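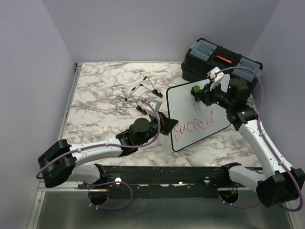
3. Handheld board: preparing, writing, wiping and storing

This section is for the handheld dry-erase board from the Fesance desk set. The large wall board has its own section (section 4), and please do not mix the instructions, as the two surfaces do not accept the same cleaning liquids.

The board has a white writing surface and a black border. You can write on it when it lies on the table, when it leans on a stand, or when another person is holding it. All three ways are described below.

3.1 What you need

Handheld board
Dry-erase marker with its cap (red, black or blue)
Soft dry eraser or felt pad
Clean cotton cloth
Small stand, if you wish to read the board from a chair
Toolbox or other closed box with a divided lid, for the markers and small parts

The stand and the box are not included in the Fesance set. A metal wire stand of the type sold for phones is enough to support the board on a desk. If your box has organizer compartments in the lid, keep the spare caps and clips there and the cloth inside the main part.

Note: Use only markers which say "dry-erase" on the barrel. A permanent marker looks very similar and many people keep both in the same cup.

3.2 Preparing the table

1. Choose a table which is flat and does not move. A hard top, for example stone or a smooth pattern like marble, is good because crumbs of dry ink are easy to wipe away from it.

2. Remove from the table everything that you do not need for writing. The box may stay at the back, on the side of your hand that does not write.

3. Put the stand near the middle of the table. Open its legs fully before you put any weight on it.

4. Peel the clear film from the board, if the board is new. Start from one corner and pull slowly along the border, then across. The film is sometimes difficult to see. If the ink gathers into small drops when you write, the film is still on.

5. Wipe the writing surface with the dry cotton cloth.

6. Wait until the surface is fully dry if you have used any liquid before.

Caution: Do not place the board on a heater or in direct sun to dry it. The border can separate from the surface.

3.3 Holding the board

1. Take the board by the border, at a side or at a corner. Keep your fingers off the white surface as much as possible. Oil from the skin makes places where the marker skips.

2. If one person holds and another person writes, the holder should grip two places. An upper corner and the opposite side is the most steady combination in our experience. When only one corner is held, the board turns under the pressure of the marker.

3. Tilt the board a little toward the person who writes. If a lamp reflects in the surface, change the tilt and not the lamp.

4. Agree who will say when the writing is finished. The holder should not lower the board earlier than this.

Note: Children like to hold the board by the bottom edge, with both hands. It is fine for showing a word to the class, but for writing please ask them to hold it higher.

3.4 Writing

1. Pull the cap off straight, without turning. Put the cap on the back end of the marker, or in the lid of the box. A cap which is left free on the table will roll.

2. Make a short test stroke near the top of the board. The line should be even from beginning to end.

3. Write in the lower half first if the board will be seen from far away or over a table. One word in large letters is easier to read than a full sentence. We recommend not more than 10 letters in one line.

4. Let the ink dry for 90 seconds before you touch it or turn the board over. Red needs this time more than the other colors do.

5. Push the cap back until you hear the click.

Caution: Do not press hard to get a darker line. Pressing damages the tip, and a damaged tip leaves scratches in which the ink stays. If the line is pale, change the marker.

3.5 Wiping

Wiping is the part where most of the questions come to our service desk – so please read it also if you have used such boards before.

1. Check that the ink is dry. Look along the surface from the side; wet ink shines.

2. Put the soft side of the eraser flat on the board. Do not use the corner of it.

3. Begin at the outside of the writing and move toward the middle. Short strokes in one direction are better than circles.

4. Lift the eraser at the end of each stroke and look at it. If it is loaded with ink, turn it to a clean place or tap it over a bin.

5. Look at the surface at an angle, with the light coming from one side. Check the areas next to the writing too, as ink is easily carried there by the eraser.

6. If a pale color is still visible, follow 3.6.
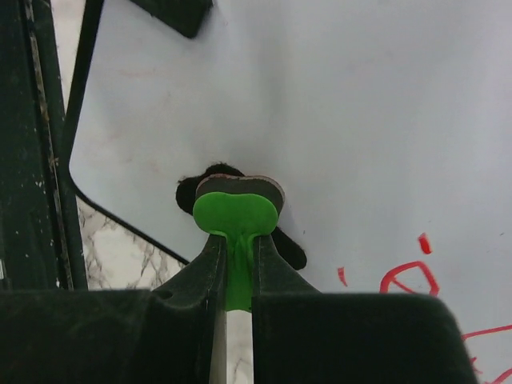

Fig. 2. Red marker on the right side, very faint pinkish smudges toward the upper left.

Note: A red marker leaves pink traces more often than a black one leaves gray. It is not a defect of the board.

3.6 Removing faint color

1. Wet one corner of the cotton cloth with clean water and squeeze it well.

2. Wipe over the smudge with light pressure, three times in the same direction.

3. Dry the place immediately with the other end of the cloth.

4. If the color does not go, draw over it with a fresh dry-erase marker, wait for a few seconds only, and wipe with the dry cloth. The new ink takes the old ink with it. In this step the ink should not be fully dry, different from step 1 in 3.5.

5. If it still does not go, use one spray of the Clulton board liquid on the cloth. Never spray on the board itself, the liquid runs under the border and cannot come out again.

Caution: Do not use kitchen sponge with a rough side, scouring powder, nail polish remover or window cleaner with ammonia. The surface becomes dull and no treatment will bring it back. The guarantee does not cover such damage.

3.7 Removing specks and crumbs

Small dark marks on a board can be two different things. Some are crumbs of dry ink or dust from the eraser, lying on the surface. Others are flecks of marker which are stuck to it. They look nearly the same from a normal reading distance.

1. Blow gently over the marks. If they move, they are only crumbs.

2. Brush the crumbs to the nearest side with the dry cloth. Do not go over the writing which you want to keep.

3. For the marks which did not move, fold the cloth around one finger and work on each mark separately.

4. Shake the cloth outside or over a bin, and brush the eraser as well. A dirty felt surface will give back the same specks at the next wiping.

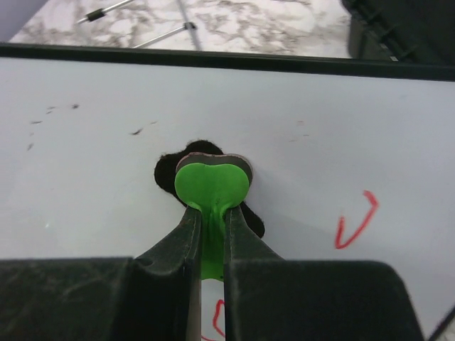 Fig. 3. Small dark marks on the left side of the board, red check mark on the right.

If you want to keep a sign on the board, such as a check mark or a word, wipe always away from it. Leave one finger width free around the ink. When you use the damp cloth near it, hold the board so that the sign is higher than the cloth.

3.8 Cleaning the eraser

1. Tap the eraser on its back, over a bin.

2. Brush the felt with an old toothbrush in one direction.

3. When the felt is hard or sticky, wash it in lukewarm water with one drop of soap. Press the water out, do not twist.

4. Dry it in the air overnight. If you wash on Saturday, a set for the classroom will be ready for the next lesson without hurry.

Note: Separate felts can be ordered under the name Górecki pad. The felt from the Zudgate set is thicker and does not fit in our holder, although it wipes well if you hold it by hand.

3.9 Storing

1. Wipe the whole surface, also if only a small part was used. Writing which stays longer than seven days will need the liquid from 3.6, step 5.

2. Close all markers and lay them flat. Do not store them with the tip up.

3. Put markers, eraser and cloth in the box. The eraser should not lie with the felt against the markers.

4. Keep the board upright, or flat with nothing on top of it. Two boards may be stored face to face with a sheet of paper between them.

5. In a room without heating, for example from November until spring, take the markers inside. The board can remain.

3.10 If something is not right

The marker writes but the line has gaps.
Clean the surface as in 3.6, steps 1 to 3. If the gaps are in the same place again, it is probably grease from fingers – repeat with the Clulton liquid.

The whole board has a gray or pink tone.
The eraser is full. Clean it as in 3.8 before you wipe the board again, otherwise you only move the color from one place to another.

The ink does not come off at all.
Check the marker. If it was a permanent one, draw over the line with a dry-erase marker (3.6, step 4) and wipe at once. Several repetitions can be needed.

The board slides from the stand.
Turn the board so that the long side is down, and move the feet of the stand wider. The lower border must rest on both front legs.

The border is loose at one corner.
Stop using liquids on this board. You may continue with dry wiping. Replacement borders are listed in section 7, together with the tool for pressing them on.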